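Household Textiles, Unit 4 notes: Thread count, weave, and why your sheets feel the way they do

Okay, so these are the notes I promised for the second October session. I talk faster than anyone can write, I know, so use these to fill in whatever you missed. The swatch cards are in the box by the door and they need to come back with all their swatches this time, please!

Where we left off

Last session was fibers: cotton, linen, polyester, and the stuff that gets called bamboo but is really rayon most of the time. This time we're on to what happens once the fiber has been spun into yarn and the yarn goes on the loom. If you're shaky on staple length, go back to Unit 3 before you read on. Long staple means fewer fiber ends sticking out of the yarn, and those ends are what turn into pills later. You'll want that in your head for the last section.

Thread count

Thread count is the number of yarns in one square inch of cloth, lengthwise (warp) plus crosswise (weft). Say a cloth has 100 warp yarns and 80 weft yarns to the inch. That's a 180 count. Easy.

Where it gets silly is plied yarn. A mill can twist 2 thin yarns together and weave them as one, and then the label counts both of them. Do that with three or four plies and the number on the package goes through the roof while the cloth just gets heavier and a bit stuffy. I once bought a set from a Kurnside outlet that said 1,553 on the band. I was so pleased with myself. It felt like sleeping under a tarp, and I gave it to my sister, who uses it to cover her tomato beds when there's a frost coming.

For single-ply cotton there is a limit to how many yarns you can physically squeeze into an inch. Once a label goes far past 500 or so, start asking about ply.

Percale and sateen

Percale is a plain weave, one over and one under, the whole way across. It's crisp and matte and it lets air through. It also creases if you look at it wrong. My own sheets are percale and I gave up ironing them years ago.

Sateen floats the yarn over several others before it dips under one. All those floats lie on the surface and catch the light, so you get a soft sheen and a smoother hand. The price is snagging. A float is a loose bit of yarn waiting for a toenail.

Twill you mostly know from jeans, with the diagonal ribs, but there are twill sheets too, usually brushed. Look at swatch 9 on your card and tilt it under the lamp until the diagonal shows up. Then do the same with swatch 11, the sateen, and write down which one feels warmer after you've had your hand on it for a minute. I don't want you to tell me the "right" one, I want what your hand says.

Creases

Cotton wrinkles because the bonds inside the fiber let go when there's moisture and pressure, then set again in whatever shape the cloth happens to be in. You supply both of those by sleeping. Polyester hardly does it at all, so a blend comes off the bed looking flatter. "Wrinkle resistant" all-cotton has usually had a resin finish, and that finish can make the yarn a little weaker – worth knowing if you keep sheets for a decade like I do.

Fine wrinkles and longer diagonal folds are two separate things to my mind. The fine ones are in the fiber. Diagonal folds often come from tension, when one corner is pulled harder than the one across from it, or when the fabric was cut off grain at the factory. If yours always skew the same way after every wash, suspect the cutting.
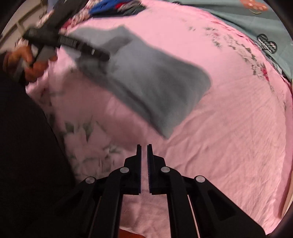 Irfan Sitompul wrote in after the first draft of these notes to say that I'm too hard on sateen. His Vakitz set has been through the wash every week for nearly five years without one snag, and he thinks hot drying ruins more sheets than toenails do. Fair enough, Irfan! I do agree about the dryer. Low heat, take them out while they're a touch damp, and snap them flat before you fold.

Pilling, quickly

Pills are short fibers that work loose and tangle. Blends pill worse than pure cotton, since the polyester is strong enough to hold the little ball on and it never drops off by itself. Wash sheets apart from towels and zippers and you'll see less of it.

For next time

Bring one pillowcase from home with the care label still in it. Read the Ashby chapter on finishes, skip the part on mercerizing for now. If you have a magnifier, bring that too, as I only own two and one is scratched.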